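1/ Posting my notes on single-cell protein, mostly the bacterial kind grown on gas. People keep asking whether it's a real food ingredient or a press release. It's a real ingredient. The open questions are price, nucleic acid and what it does to dough.

2/ Terms first. Single-cell protein is the dried mass of a microbe: yeast, fungus, algae or bacteria. Mycoprotein is a cousin, but it's a filamentous fungus and you eat it for the fiber structure. Bacterial protein is a powder. Don't expect a chicken breast out of it.

3/ The strain we get from Turumness is a hydrogen oxidizer. Feed is hydrogen, carbon dioxide, ammonia and a mineral salt mix. No sugar. This matters for the land argument, as sugar-fed fermentation still needs a field somewhere.

4/ It does not remove the energy argument. Hydrogen comes from electrolysis or from natural gas. If it's the second, you've built a fossil fuel product with a nicer label. Ask the supplier which one. Get it in writing.

5/ Composition of our March lot, dry basis: crude protein 65 percent. Rest is fat, cell wall material, ash and a lot of nucleic acid. Note "crude." That figure is nitrogen times 6.25, and nucleic acid carries nitrogen too. True protein is lower. Add up the amino acids if you want the real number.

6/ Nucleic acid is the part the brochures skip. Fast-growing cells are full of RNA. Humans break purines down to uric acid and have no enzyme to take it further. High intake is bad news for anyone prone to gout or kidney stones. Cattle and fish handle it better, so feed got there first.

7/ Reduction is old technology. Hold the cells warm enough to stop growth but leave their own ribonuclease working, let the fragments leak out, spin, wash. You lose dry mass along with the RNA, and some of what you lose is protein. Every plant is trading yield against that spec.

8/ The Turumness process sheet gives one number for the RNA step and no range. I've asked for the range twice.

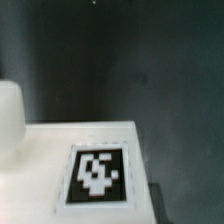 9/ I also asked what happens to the wash water. It's rich in nitrogen and phosphate, and a plant of any size has to treat it or sell it. Their answer was that it goes "back to process." Some of it can. Not all of it, or salts build up in the loop.

10/ Drying. Spray drying gives a fine beige powder that disperses well and dusts badly. Drum drying gives flakes, darker, with a toasted smell and less available lysine. We bought spray dried. Wear a mask when you open the sack. Inhaled bacterial protein is a known sensitizer in feed plants.

11/ Bench work. We replaced part of the wheat flour in a plain pan bread. Doses were 0, 3, 6 and 9 percent of flour weight. Same yeast, same mixer, water adjusted by feel and then recorded.

12/ Water uptake goes up with dose. At 6 percent the dough was short and tore on the stretch test. There's no gluten in a bacterium, so you dilute the network and then add particles that get in its way. Two separate effects, same direction.

13/ Loaf volume dropped at every step. 3 percent was acceptable to me. 9 percent was a brick with good nutrition facts. Adding vital gluten brings the volume back, but then you're paying for two proteins to make one loaf.

14/ Flavor. At 3 percent, slight yeast extract note, mostly gone in the crust. At 6, broth. At 9, broth and something like wet cardboard on day two. That last one is probably fat oxidation. I'd want a peroxide value before claiming it.

15/ Crackers are a better home for it. Low moisture, strong bake, salt already present, no volume to protect. Savory snacks, soup powder and noodles all make more sense than bread. I don't know why every pilot project starts with bread. We did too.

16/ Color is a minor point, but it comes up. The powder is beige and the crumb goes tan. In a whole wheat product you can't pick it out. In a white loaf it looks like somebody cut the flour with rye.

17/ Comparison lot: Dovico yeast protein, grown on molasses. Lower protein, milder smell, RNA already reduced and a proper range on the sheet. It performed better in the 6 percent dough. It also needs molasses, so see post 3.

18/ Third sample was the Tultora algae flour. Green, fishy, not suited to bread at any dose I tried. Could work in pasta, where people accept green.

19/ Protein quality. Bacterial protein has good lysine, which wheat lacks, so the blend scores higher than either one guessed from the label. The sulfur amino acids are fair. Digestibility depends on how well the cell walls were broken. Whole cells pass through partly unused. Ask whether the product is lysed.

20/ Price. Can't post the quote. It is well above soy concentrate per kilo of protein and will stay there while hydrogen costs what it does. Scale helps the fermenter and the dryer. It doesn't do much for the electric bill.

21/ Gas transfer is the other cost. Hydrogen barely dissolves in water, so the vessel needs pressure, hard mixing or a loop design. Hydrogen and oxygen together in the headspace also need a serious safety case. When a company shows you a lab flask and a map of future plants, ask about this one.

22/ Labeling. "Bacterial biomass" scores poorly with shoppers, and "cultured protein" gets read as dairy. I'd use the plain term and let people decide. Check local rules for novel ingredients before you sell a single cracker. Bench samples for trained staff are a different matter.

23/ If you want to repeat the bread trial: 100 g flour basis, 200 g dough pieces, record water and mixing time, cool the loaves fully before measuring volume. Use rapeseed displacement if you have the box. Run the zero dose every day you bake, not once at the start.

24/ Next is the cracker set with lysed and unlysed powder side by side, 3 and 6 percent. Also a storage test for the cardboard note, sealed and open bags. Peroxide values will go in this thread when I have them.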